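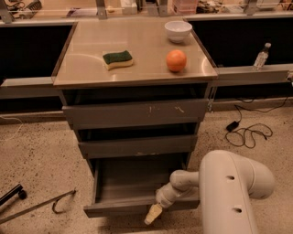
## 4. Setting Up for Your First Batch

You've unpacked the Trunach pot, checked the parts against the list in Section 3, and registered your kit number. Now for the good part! Most people can get through this section on a Saturday morning and have marmalade cooling by lunch.

Read the whole section once before you plug anything in. Then come back and work through it in order.

### 4.1 Choosing a spot

1. Pick a flat, steady surface that won't wobble when you stir. The pot is heavy when full, and you'll be leaning on that spoon more than you expect.
2. Leave 19 inches of clear height over the lid. The lid hinges straight up and lets out a big puff of steam when you open it.
3. Keep the power cord away from the sink and from the front edge of the counter. If it doesn't reach the outlet, move the pot closer. Extension cords aren't approved for this model.
4. Set out the jar tray (the wide one with the silicone mat) on the same side as your stirring hand.

> **CAUTION:** Don't run the pot on a tablecloth, a towel, or a plastic cutting board. The base gets hot enough to melt or scorch them.

### 4.2 Fitting the basket and probe

The basket is the perforated liner that holds your peel, pith, and seeds during the first simmer. The probe is the thin metal rod on the braided cable.

1. Lower the basket into the pot with the **B** mark facing you. It should drop the last half inch by its own weight.
2. Turn the basket a quarter turn to the right until it clicks.
3. Slide the probe through the hole in the rim clip. The tip should sit in the liquid without touching the bottom.
4. Plug the probe cable into the port marked **TEMP**.
5. Press and hold **START** for two seconds. The display shows room temperature.

**Note:** If the display shows `--`, the probe plug isn't all the way in. It takes a firm push, especially when it's new.

### 4.3 The rinse cycle

Every new pot gets one rinse cycle with plain water. Please don't skip it, even if yours looks spotless.

1. Fill to the lower line with cold tap water. Add nothing else.
2. Close the lid and choose **RINSE** with the dial.
3. Press **START**. The cycle runs for 20 minutes and beeps three times.
4. Unplug the pot and let it cool with the lid open.
5. Tip the water out over the pouring lip, holding both side handles.
6. Wipe the inside with a soft, damp sponge. Use the foam side on the coated bowl, and save the scrubby side for the basket and the outside of the base.

You may notice a faint metal smell on the first run. It goes away, and if it's still there after a second rinse, call the Canley service desk and they'll talk you through it.

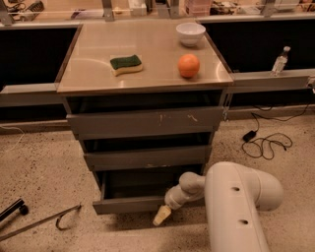

Once the pot is dry, put the basket back in and go on to your fruit. This first recipe is a small one, and it's a great way to learn how the pot sounds and behaves before you fill it to the top.

### 4.4 Your first batch: plain orange marmalade

This is Clementina Amaral's starter recipe, the one we teach in the Benavides kitchen. It's bright, a little bitter, and very forgiving.

You'll need:

- 552 grams of whole oranges, weighed before cutting (a few grams over is fine)
- one lemon
- 4 cups of water
- 4 cups of white sugar
- four clean half-pint canning jars with new lids

Have your jars ready before you start. Wash them in hot, soapy water, rinse them, and keep them hot in your canning pot while the marmalade cooks. You'll be so glad you did this early!

1. Scrub the fruit under warm water and dry it.
2. Cut the oranges and the lemon in half. Squeeze the juice into the pot and put the seeds in a small bowl.
3. Slice the peel as thin as you like it. Shagufta Ghumman goes for matchsticks, I go for chunky, and we've agreed to stop discussing it.
4. Put the peel and seeds in the basket. Add the water, lower the basket, and lock it.
5. Choose **SIMMER**, set the timer to 50 minutes, and press **START**.
6. When it beeps, pinch a piece of cooled peel. It should squash easily between your fingers. If it doesn't, add 10 minutes and check again.
7. Lift the basket out and let it drain over the pot. Pick out the seeds and tip the peel back into the liquid.
8. Add the sugar. Stir on **LOW** until you can't feel any grains against the spoon.
9. Switch to **BOIL** and leave the lid up. Stir every couple of minutes, right down to the bottom.
10. Start checking for a set when the display reads 220°F (or 8 degrees above the boiling point of water where you live).

> **WARNING:** Boiling sugar sticks to skin and burns badly. Wear long sleeves and oven mitts, and keep children and pets out of the kitchen from step 9 until the jars are filled.

#### Checking for a set

Turn the pot to **OFF** while you check. Drop half a teaspoon of marmalade on a chilled saucer, put it in the freezer for two minutes, then push it with your finger. Wrinkles mean it's ready. If your finger leaves a runny track that closes up again, boil for three more minutes and repeat.

Once you have your wrinkles, let the pot rest for five minutes and give it one slow stir. The peel spreads out beautifully through the jelly.

### 4.5 Filling and sealing

1. Stand the hot jars on the silicone mat.
2. Ladle in the marmalade, leaving a quarter inch of space at the top.
3. Wipe the rims with a clean, damp cloth.
4. Put on the lids and tighten the bands with your fingertips only.
5. Process the jars in a boiling water canner for 10 minutes. Add time for altitude using the chart in Section 7.
6. Let them stand overnight without tipping or retightening.

Listen for the pops as the lids pull down (my favorite sound in the whole kitchen!). Any jar that hasn't sealed by the next day goes in the fridge to be eaten first.

**Note:** The Trunach pot is a cooking pot. Don't process filled jars in it. The Titosholm canner, sold separately, or any deep pot with a rack will do the job.

For cleaning the basket and getting burned sugar off the base, go to Section 5.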